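Short-Term Rental Operations, Unit 3: Changeovers and Owner Accounts
Handout prepared by Moushumi Siriwardena
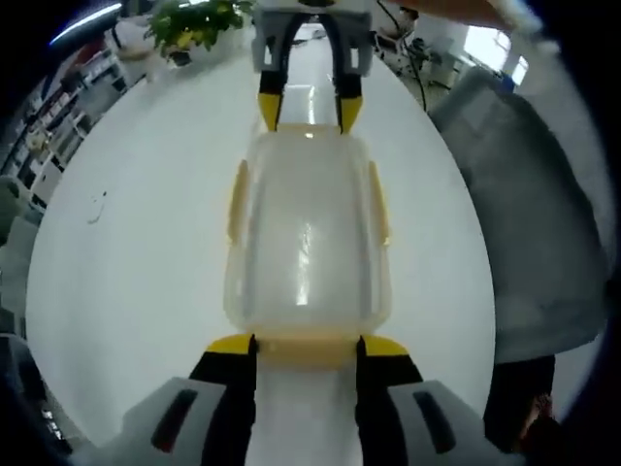
A changeover is the period between one guest's check-out and the next guest's check-in. For costing, treat it as a single job with a fixed fee. Laundry is billed separately.

Worked case: Ekanayake, a two-bedroom apartment in Brurnport, December statement.

Gross rent received: 3,000
Booking fees, cleaning and laundry: 1,007
Balance before management fee: 1,993

The management fee is charged on gross rent — check the contract, as some owners negotiate a fee on the balance. Security deposits are held apart and never entered as income.

Inventory is checked at each changeover against the signed list. Missing items under the agreed limit are replaced from the float. Larger items need the owner's written approval.

Reading for the next unit: Munshi, notes on the Jindano leases, part 3.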